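Lasthorpe Reformed Church

Lasthorpe Reformed Church is a Protestant congregation in the village of Lasthorpe. It belongs to the Reformed tradition and holds worship in a stone meetinghouse on the north side of the village green. The congregation reported 175 communicant members in its most recent annual return.

History

The congregation was formed by Swiss families who settled in the Rainer valley to work in the dairy trade. Services were first held in private homes and later in the upper room of a grain store. The first resident minister, Thaddäus Rüegg, preached in German in the morning and in English in the afternoon. He also kept the parish register, which remains the main source for the early life of the village. German services were gradually reduced and were finally limited to Good Friday and the first Sunday in Advent.

The present meetinghouse was built on land given by a member of the congregation. The original deed required that the ground be used for "worship, instruction and the common table." This wording has been cited in later decisions about the use of the property, including the addition of a kitchen and hall on the east side.

Building

The meetinghouse is a plain rectangular structure with seating for 300 on the main floor and in the rear gallery. The pulpit stands at the center of the north wall, with the communion table directly in front of it. There is no stained glass. The organ has 11 stops and was moved from a closed church in Luvutia. A single bell hangs in the west turret and is rung before morning worship and at funerals.

The fellowship hall is joined to the meetinghouse by a short passage. It is used for meals after worship, catechism classes and meetings of the village council. The roof of the hall was replaced after storm damage, and the work was declared complete on 14 March 2022.

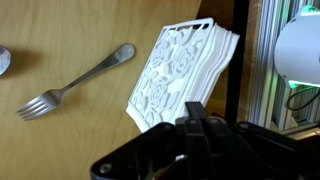
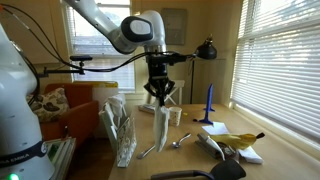 Cutlery on a wooden tabletop (first picture); a white cloth held over a wooden table (second picture).

Worship and customs

Morning worship is held every Sunday and follows a printed order based on the one introduced by Rüegg. Psalms are sung in meter, with hymns added at the close of the service. The Lord's Supper is observed six times a year. Members receive the elements seated in the pews, except on Maundy Thursday, when they gather at long tables in the hall.

The annual congregational dinner takes place in April, after the election of elders and deacons. Each household brings one dish, and a collection is taken for relief work in the valley. The dinner was suspended for two years during repairs to the kitchen and was later restored in its earlier form.

Governance

The congregation is governed by a consistory made up of the minister, six elders and four deacons. Elders serve terms of three years and may be elected to a second term without a break. The consistory meets monthly. Its minutes are open to members on written request.

Records

The church archive contains 3,128 entries of baptism, marriage and burial, together with account books and a set of Rüegg's sermons in manuscript. The older registers are written in German script, and a typed index in English is kept in the vestry. Two volumes of minutes were lost when the grain store was cleared.

See also

Luvutia Reformed Church
Rainer valley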